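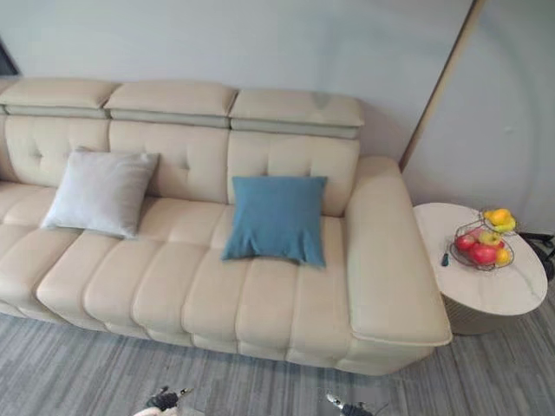
Upholstery cleaning codes: what changes in August

Facilities Bulletin, May 10, 2019

The revised care schedule for leased seating takes effect in August. It covers 1,853 pieces across 46 sites and replaces the Grosten sheet that most floor managers keep taped inside the supply closet. Kazimiera Krawczyk prepared the new tables from supplier data, and Tariq Memon checked them against the cleaning contract.

Smooth leather is now wiped with a barely damp cloth every seven days. The cloth should be white cotton, and the cleaner should be pH neutral. Solvent wipes are withdrawn for all leather, including the individually wrapped ones still in stock at Sandhu House. Stitched seams are vacuumed first with the soft brush head, then wiped along the seam.
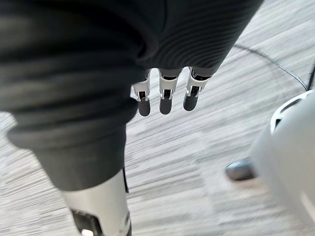 Woven and knitted textiles are graded by how they hold dust. Flat weaves need one pass of the vacuum in each direction. Fine parallel ribbing, of the kind on the charcoal fabric shown, should be vacuumed along the ribs only, and where cloth bunches into thick folds it is opened out before the second pass. Water-based foam may be used on code W and code WS fabrics. Code S fabrics go to the contractor.

Loose covers are a separate line in the schedule. Remove them, close any zippers, and turn them inside out before bagging. Tags stay attached - the laundry sorts by tag number and returns anything untagged at our cost.

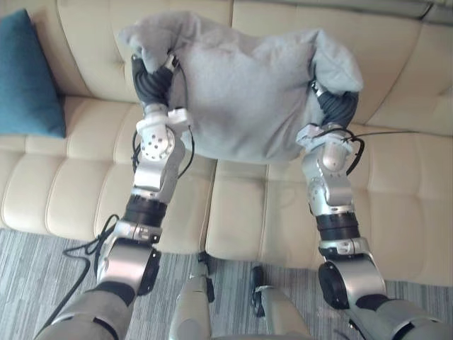
Covers with a raised pile are washed cold and tumble dried without heat. Do not iron. The maximum load is 400 ounces, weighed dry, and mixed loads of pile and flat weave will be rejected.

Carpet extraction remains with Trovo under the existing agreement. Low seating should be moved clear before each visit and returned only when the floor is fully dry, as damp pile can take a permanent mark from furniture legs. 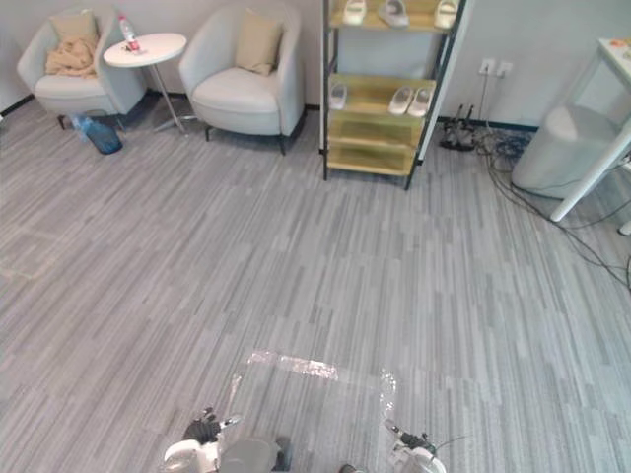 Light gray armchairs and a round side table on streaked gray carpet.

Send corrections to the site inventory to Wanda Castellanos. Requests for replacement supplies go to Wojciech Dudek, with the site code in the subject line.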